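블로그 > 동아리 일지 > 로봇

그리퍼 동아리 한 학기, 별로 설득되지 않은 사람의 기록

학기가 끝나가니 다들 후기를 올린다. 읽어보면 하나같이 뿌듯했다, 많이 배웠다, 다음 학기가 기대된다는 얘기다. 나는 좀 다르게 쓰려고 한다. 재미가 없었다는 말은 아니다. 다만 우리가 한 일이 우리가 했다고 말하는 그 일이 맞는지 잘 모르겠다.

내가 있는 팀 이름은 Cuma다. 손에 들고 쓰는 그리퍼로 사람이 직접 시범을 보이고, 그때 찍힌 영상으로 로봇 팔에게 동작을 가르치는 프로젝트다. 학기 초 소개 자리에서는 이렇게 설명했다. 비싼 로봇 앞에 붙어 있을 필요가 없고, 누구든 그리퍼를 들고 나가서 일상 동작을 모아 오면 된다고. 듣기에는 참 좋았다. 나도 그 말에 넘어가서 가입했다.

그런데 막상 해보면 '누구든'이라는 말부터 걸린다. 처음 온 신입생에게 그리퍼를 쥐여주고 컵을 옮겨보라고 하면 손목이 먼저 돌아가고, 컵을 잡기도 전에 손가락이 닫히고, 카메라는 엉뚱한 데를 보고 있다. 그러면 옆에서 선배가 더 천천히, 손목 고정하고, 컵이 화면 안에 들어오게 하라고 한다. 그렇게 한 주쯤 지나면 신입생은 사람처럼 움직이지 않게 된다. 로봇이 좋아할 만한 움직임을 배운 것이다. 사람의 자연스러운 동작을 모은다면서 사람을 로봇처럼 훈련시키고 있으니, 누가 누구를 가르치는 건지 헷갈릴 때가 많았다.

이번 학기 목표는 시범 200개였다. 이 숫자가 어디서 나왔는지 물어본 적이 있다. 작년 Wesero 대회에서 본선에 간 팀이 그만큼 모았다더라, 하는 대답이 돌아왔다. 그 팀이 무슨 작업을 했는지, 한 시범이 얼마나 길었는지 아는 사람은 없었다. 그래도 숫자는 화이트보드에 크게 적혔고, 학기 내내 그 밑에 진행 상황이 올라갔다. 회의 때마다 얘기는 몇 개 남았느냐로 시작해서 몇 개 남았느냐로 끝났다. 모은 것 중에 쓸 만한 게 어떤 건지는 한참 뒤에야 안건이 됐다.

개수를 목표로 잡으면 사람은 개수를 채운다. 나도 그랬다. 수요일 저녁에 강의 끝나고 와서 배는 고프고 할당은 남아 있으면 같은 자리에 같은 물건을 놓고 같은 각도로 계속 반복하게 된다. 조금씩 위치를 바꾸라는 규칙이 있기는 했다. 나중에 내가 찍은 것들을 주르륵 돌려보니 바꿨다고 생각한 위치가 거의 그 자리였다. 다양성이라고 보고서에 쓴 것이 내 게으름의 오차 범위였던 셈이다.

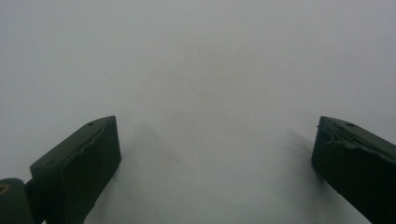
영상을 정리하는 일은 아무도 하고 싶어 하지 않아서 결국 내가 맡았다. 시범마다 시작과 끝을 잘라야 하는데, 이게 생각보다 애매하다. 손가락이 물건에 닿는 순간부터가 동작인가, 물건 쪽으로 움직이기 시작한 순간부터인가? 우리 팀 안내 문서에는 '의미 있는 움직임의 시작'이라고 되어 있다. 의미 있는 움직임이 뭔지는 안 적혀 있다. 두 사람이 같은 영상을 자르면 길이가 다르게 나오고, 같은 사람이 다른 날 잘라도 다르게 나온다. 이걸 문제라고 얘기했더니 모델이 알아서 평균을 낼 거라는 답을 들었다. 나는 이 '모델이 알아서'라는 말을 이번 학기에 정말 많이 들었다. 초점이 나가도, 조명이 바뀌어도, 라벨이 틀려도 모델이 알아서 한다. 그렇게 똑똑한 모델이면 우리가 왜 저녁마다 컵을 들었다 놨다 하고 있나 싶다.

그래도 정리를 맡아서 얻은 게 있기는 하다. 화면을 오래 보다 보면 그리퍼 쪽에서 세상이 얼마나 좁게 보이는지 알게 된다. 사람은 방 전체를 알고 있는 상태에서 손을 뻗는다. 컵이 어디 있는지, 그 옆에 뭐가 있는지, 조금 전에 내가 어디서 왔는지 다 안다. 그리퍼의 카메라에는 손가락과 그 앞에 있는 것만 들어온다. 가까이 갈수록 주변은 더 사라진다. 허연 면에 바짝 붙은 화면 한 장만 보여주고 여기가 어디냐고 물으면 나는 대답 못 한다. 책상인지 벽인지도 모른다. 시범을 한 사람은 머릿속에 방을 넣어두고 움직였는데, 기록에는 그 방이 없다. 학기 중반에 이 얘기를 꺼냈더니 앞뒤 화면을 같이 넣으면 된다고 했다. 일리는 있다. 하지만 앞뒤를 얼마나 넣을지는 아직도 정해지지 않았다.

하드웨어 얘기도 해야겠다. 손가락 부품은 Flurthorpe라는 데서 올려둔 도면을 받아서 조금 고쳐 쓰는데, 고쳤다는 내용을 아무도 제대로 적어두지 않았다. 폴더에 '최종', '진짜최종', '최종_구멍수정'이 나란히 있다. 어느 파일로 뽑은 손가락이 지금 달려 있는지 확인하려면 떼어서 자로 재보는 수밖에 없다. 학기 초에 모은 시범과 학기 말에 모은 시범의 손가락이 같은 손가락이라는 보장도 없다. 발표 자료에는 '동일 장비로 수집'이라고 적었다. 내가 쓴 문장은 아닌데 내가 지우지도 않았으니 할 말은 없다.

중간 발표에서 우리가 내세운 숫자는 성공률 80퍼센트였다. 박수도 받았다. 그런데 그 시험은 시범을 모았던 책상에서, 모을 때 쓴 컵으로, 비슷한 시간대에 했다. 책상을 옆 강의실로 옮기면 어떻게 되느냐는 질문이 나왔고, 팀장은 향후 과제라고 답했다. 향후 과제라는 말이 얼마나 편한 말인지 그때 알았다. 며칠 뒤에 우리끼리 옆 강의실에서 돌려봤고 결과는 19퍼센트였다. 이 숫자는 최종 보고서 부록에 들어갔다. 본문에 넣자고 했는데 분량이 넘친다고 했다. 분량은 넘치지 않았다.

Bukhari 팀 얘기를 잠깐 하자면, 같은 건물을 쓰는 다른 동아리인데 그쪽은 학습 같은 걸 안 한다. 위치를 재고 좌표를 찍고 그대로 움직인다. 우리 쪽에서는 은근히 옛날 방식 취급을 했다. 그런데 교내 시연 날 실제로 물건을 옮긴 건 그쪽이었다. 물론 컵을 손바닥 하나만큼만 옆으로 밀어놔도 허공을 잡는다는 건 안다. 그 대신 왜 실패했는지 그 자리에서 설명할 수 있다. 우리 팔이 실패하면 다들 화면 앞에 모여서 데이터가 부족한가 보다, 하고 흩어진다. 이유를 모르는 실패가 쌓이면 데이터를 더 모으자는 결론밖에 안 나오는데, 그 결론은 늘 맞는 것처럼 들려서 반박하기가 어렵다.

여기까지 쓰고 보니 동아리를 욕하는 글 같은데, 그럴 생각은 아니었다. 시범으로 가르친다는 방식 자체가 틀렸다고도 생각하지 않는다. 실제로 팔이 내가 했던 것과 비슷하게 컵에 다가가는 걸 처음 봤을 때는 기분이 이상했다. 내가 마지막에 살짝 머뭇거리는 버릇이 있는데 팔도 거기서 머뭇거렸다. 배운 건지 우연인지는 모른다. 다른 사람들은 배운 거라고 좋아했고, 나는 한 번만 더 돌려보자고 했다가 분위기를 깼다.

내가 의심하는 건 방식보다는 동아리라는 형식 쪽이다. 한 학기는 짧고, 발표 날은 정해져 있고, 신입생을 또 뽑아야 한다. 그러면 잘된 영상만 골라서 이어 붙이게 된다. 우리 홍보 영상은 꽤 길고 컵이 한 번도 안 떨어진다. 그걸 보고 들어올 사람들이 첫 주에 무슨 생각을 할지 뻔하다. 작년의 내가 했던 생각일 것이다.

다음 학기에도 남기로는 했다. 조건을 2개 걸었다. 시범을 모으기 전에 시험할 장소를 먼저 정할 것, 그리고 손가락 부품을 갈면 그날 바로 기록할 것. 둘 다 회의에서 통과됐다. 그런데 회의록을 찾아보니 첫 번째 것만 적혀 있다. 두 번째는 내가 방금 직접 써넣었다.

200개는 결국 채웠냐고 물어볼 사람이 있을 것 같아서 적어둔다. 채웠다. 그중에 내가 다시 보고 빼자고 한 게 상당한데, 빼면 목표에 못 미친다고 해서 일단 폴더만 따로 나눠놨다. 폴더 이름은 '보류'다. 방학 동안 거기부터 다시 볼 생각이고, 기준이 좀 서면 어떤 걸 왜 뺐는지 따로 글을 올리겠다.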